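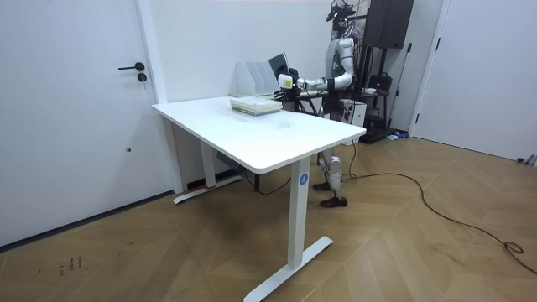 Predia Manipulation Data Group

Surel: Books to File Organizer, version 2

Data card and usage notes. Maintainer: Delia Enache.

Summary

Surel is a set of teleoperated demonstrations of a humanoid robot moving books between a flat stack and an upright desktop file organizer. It was collected to train and test policies that take camera images, joint readings and a short text instruction as input and give arm and gripper commands as output. The release has 1,413 episodes, of which 203 are held out for evaluation. All episodes are from one room.

Version 2 replaces the first release completely. Episode numbers were reassigned, so do not mix index files between the two.

Task

Each episode starts with books lying flat in a stack and the file organizer within reach of at least one arm. The operator picks the top book, turns it upright and places it in a compartment. An episode covers one book. If a second book moves along with the first and leaves the stack, the episode is kept and tagged double_pick.

A smaller group of episodes runs the other way, from organizer to stack. These carry the tag reverse and have their own instruction strings. Filter them out before training on the forward task only.

An attempt counts as a success when the book stands in a compartment, the gripper is open and the arm has moved clear. A book that leans on a divider is a success. A book resting across the tops of two dividers is a failure.

Workspace

The main surface is a white rectangular table. The organizer is white, with slanted dividers, and its place changes between layouts. In the far layout it sits at the back of the white table, near the wall. In the side layout it is on the pale green table next to it, so the book has to cross from one tabletop to the other. The layout field in the episode record says which one applies.

The green top is slightly lower than the white one. Table heights were not measured for every session, and the height field is empty where no reading was taken. Do not fill it from neighboring episodes.

The stack is turned by hand between episodes. Covers vary in color and in amount of print, and some books are placed back cover up. Barcodes and QR codes were left uncovered.

Cameras

Every episode has a fixed view and a head view, both stored at 30 frames per second. The fixed view takes in the desk and most of the robot, and it is the better one for checking foot placement and arm clearance. The head view gives the closer look at the covers and the compartments.

The head camera moves with the robot. Its pose is logged per frame, but the log is lower quality during fast turns. Use the fixed view for anything that needs a steady reference.

The arm that is not in use is often out of sight in one or both views. A missing arm is not a labeling error. Its joint readings are still recorded.
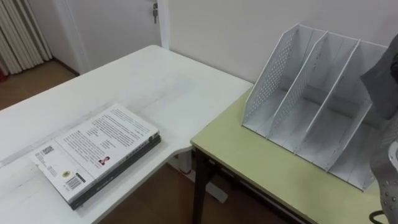
Episode record

episode_id: string, unique within this version
instruction: one sentence in English
layout: far or side
active_arm: left, right or both
direction: forward or reverse
outcome: success, failure or aborted
tags: list, may be empty
split: train or heldout
height: table heights if measured, otherwise empty
operator: anonymous code

Left and right always mean the robot's own left and right, in field values and in instruction text. The first release used the fixed camera's left and right in part of the instructions. That was the main reason for reissuing the set.

Time series

Joint positions, joint velocities, commanded targets and gripper opening are stored in one array file per episode, with a shared clock. Video timestamps are on the same clock. Readings were not resampled to the video rate. The loader picks the nearest reading before each frame, and this can be changed with the align option.

There is no force or touch signal in this version. Contact has to be inferred from gripper opening and the gap between commanded and measured positions.

Collection

Operators controlled the arms through the Garrido teleoperation station. Each operator did a practice block first, and practice episodes are not included. Instructions were shown on the operator's screen and read before the start signal. Operators were told to move at a pace they could keep up and to retry a missed grasp once before ending the episode.

Aborted episodes are those stopped by the operator or by the safety supervisor. They are included with the frames up to the stop. Exclude them for behavior cloning unless you handle early endings yourself.

Labeling

Outcome was marked by the operator and checked against video by a second person. Where the two disagreed, the second person's mark was used and the tag outcome_reviewed was added. Tags for regrasp, slip and double_pick came from the video check only.

Splits

The held-out split was drawn by book, so no book in it appears as the target in training. It can still appear lower in the stack. Both layouts are present in both splits.

Known problems

Small print on covers is often unreadable in the fixed view.
Reflections on the white tabletop shift with the time of day and can confuse edge detectors.
Thin books are underrepresented, and slips are more common with them.
Loose cables on the floor are not annotated.
Clock drift between cameras was corrected per session. Episodes with remaining drift are tagged sync_check.

Use and access

The set is meant for research on grasping and placement. It should not be used alone to judge whether a policy is safe near people. Files are hosted on the Fondilon storage server, and read access is granted per project. Send access requests and error reports to Delia Enache, with the episode_id and the frame number where the error begins.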